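4. Household chores on soft surfaces

The table-top results in the previous section are encouraging, but very few homes have a clear, hard table at waist height with good light and a camera bolted above it. Laundry gets sorted on beds. We therefore moved the whole of the cloth suite to a mattress, kept the sheet on it, and left other belongings where they lay. Demonstrations were recorded with a pair of hand-held Clalladex grippers, one in each hand, with a camera on each tool and one more at head height.

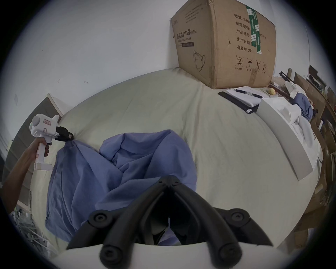
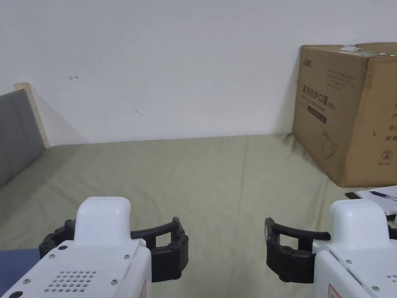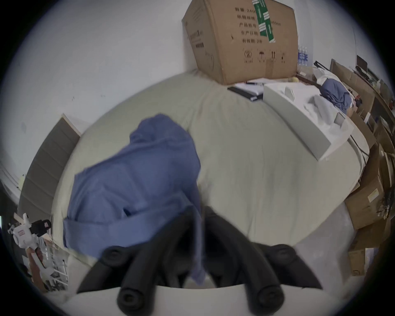
Figure 2. Cloth handling on a bed. First: a corner of the blue cloth pinched and lifted by the gripper in the left hand. Second: both grippers over the sheet, nothing held. Third: the crumpled cloth close to the gripper, other items further back on the bed.

4.1 Why a bed is harder than a table

A mattress gives. When a finger presses on a table the table stops it, and the arm can use that contact as a cheap and very reliable way of finding out where the surface is. On a bed the finger sinks, the sheet sinks with it, and the two layers wrinkle together. The commonest mistake we saw from the table-trained policy was that it picked up the sheet. Often it did this beautifully, with a firm grasp and a smooth lift, and then carried on folding as though nothing was wrong.

Colour helps with this less than we expected. The garments in our set are mostly blue or white and the sheets are pale, so a person has no trouble telling them apart. The policy has no trouble either as long as it is looking from above. The difficulty comes in the last few centimetres, where the wrist view is filled by the fingers and a patch of cloth, and where a fold of sheet in shadow can look very much like a fold of garment in light.

The second difficulty is reach. A table can be approached from several sides. A bed pushed into a corner can only be approached from one or two, and the far hem of a large item ends up against the wall. Our operators dealt with this without thinking. They dragged the cloth closer, did the work near the edge of the bed, and pushed the finished item away again. It took us an embarrassingly long time to notice that this dragging was a skill in its own right and needed its own label in the data.

4.2 Collecting the demonstrations

The full set contains 4,000 demonstrations over four chores: spreading a crumpled item flat, folding it once lengthways, folding it again into a square, and moving the folded item to one side. We did not ask operators to work slowly. An early batch, gathered in July, had been recorded under the instruction to move "clearly and carefully", and policies trained on it learned to hesitate. They would hover above a corner, drift, hover again, and finally close on air. Once operators were told to work as they would at home, episodes became shorter, messier and far more useful.

We were equally relaxed about the surroundings. Papers, boxes, bedding and other clothes stayed on the bed if they were there when a session began. We had worried that this would confuse training. In the event, policies trained in tidy conditions lost a good deal of their ability as soon as a single unfamiliar object appeared, while those trained among clutter hardly noticed it. For anyone building a similar set, our strong advice is to stop tidying up.

Hand-held collection has one cost that deserves a plain statement. A person holding a gripper can still feel weight, drag and snagging through the handle. None of that reaches the recording. We have many episodes in which the operator pauses, changes the angle of the wrist slightly and pulls again, for no reason that can be seen in any of the views. The policy copies the pause faithfully. It has no access to what caused it.

4.3 Running the policy on arms

For evaluation we mounted the same grippers on two arms from Drernell, fixed to a wheeled base that was parked beside the bed and braked. The software layer that passes commands between policy and arms is Hostbridge, unchanged from the table-top work. We mention this mainly to reassure readers that nothing clever was added at this stage. The camera positions matched those used in collection as closely as the mounts allowed.

Each trial began with an item dropped from a low height so that it landed in a heap. The policy then had to spread it, fold it twice and move it aside without help. A trial counted as a success if all four steps were finished and the result was square enough that two members of the group, judging separately, would both have put it in a drawer. This is a generous standard and a human one. We tried a geometric score first, based on overlap between the upper and lower layers, and found that it punished perfectly decent folding and sometimes rewarded a tight ball.

Across 200 trials the policy completed the full sequence 96 times. That is a little under half, and we are delighted with it. The table-trained policy, given the same bed and the same garments, finished the sequence so rarely that we stopped comparing full runs and compared single steps instead.

4.4 Where it fails

Spreading accounts for the largest share of failures, by a wide margin. Once an item lies flat, the two folds nearly always follow. Getting it flat is the real chore. The policy has learned a very pleasing flick, copied from one of our operators, in which both hands lift the near edge and throw the cloth forwards. When it works it saves a great deal of time. When it fails the far edge tucks itself underneath, and the policy, seeing a fairly smooth upper surface, believes that the spreading is over.

We looked closely at these tucked cases. In most of them a person watching the head camera alone would also have been fooled. Our operators were rarely caught out while collecting, which suggests that they were judging by the resistance of the cloth, or by having kept track of the hem throughout. The policy does neither. It sees a short window of recent images and has no sense of an edge it saw earlier and has not seen since. Giving it a longer memory is the most obvious next step and one we are keen to try.

Losing a corner is the next most frequent failure. Thin fabric slides out of the fingers when the second hand pulls across them. Recovery here is much better than we had dared hope. The policy goes back for the corner, usually straight away, and usually finds it. We did not collect recovery episodes on purpose, but people drop things constantly, and every one of those fumbles had stayed in the training data. Had we cleaned them out, as we very nearly did, this behaviour would probably be missing.

Grasping the sheet still happens, though far less than before. What pleases us is that the policy now often lets go. It lifts, the wrong thing comes up, and it opens the fingers and tries a little further along. We have no special mechanism for this and would like to understand it better.

A smaller group of failures belongs to the arms. The base was sometimes parked slightly too far back, and an arm at full stretch loses the downward pressure that a pinch on soft bedding needs. A person would lean, or put a knee on the mattress. We have begun to sketch a base that can creep forwards during a task, but everything reported here was done with the brakes on.

4.5 Is it a chore yet?

We are asked this by nearly every visitor to the laboratory, and it is a fair question. The answer depends on what one thinks a chore is. If it means taking one item in a heap and turning it into one folded item, then machines can do it now, some of the time, on an ordinary bed with ordinary things lying about. A short while ago we would not have written that sentence.

If it means doing the laundry, we are a long way off. The policy cannot turn a sleeve the right way out. It does not know that socks come in pairs, and it treats buttons as a kind of pattern. It will fold an item that is plainly inside out with great confidence. Separating one garment from a tangled pile is outside the set entirely, and our informal attempts ended with the arms in a tug of war over a pillowcase.

Speed matters as well. A practised person folds a shirt in less time than our system takes to find the first corner. We are less troubled by this than some of our colleagues are. A machine that works while the household is out can be slow, provided that it is gentle and that it leaves unfinished items somewhere sensible. Gentleness is the part we can report on with some pride. No garment was torn during the trials, and loose papers on the bed were nudged now and then but never crumpled.

The comparison with shop-floor handling is instructive. In the Khổng packing trials described in Section 3, items arrive one at a time, the right way up, on a surface chosen for the purpose, and the same policy architecture does very much better. Most of the gap seems to come from the heap at the start. A home offers heaps everywhere, and it would be a poor sort of help that asked for them to be sorted out first.

4.6 Changes made after the main trials

Two changes were made too late to be included in the counts above. The first gives the wrist views more weight during the final approach, which further reduces the number of sheet grasps. The second adds a check before folding, in which one hand lifts the near hem slightly and lowers it again. We borrowed this from watching people, who do it all the time and seldom seem aware of it. The lift often brings a tucked edge into view, and the policy can then pull it out and carry on. Early runs are very promising for towels and less so for shirts, where a collar may hide as much as a tucked hem does.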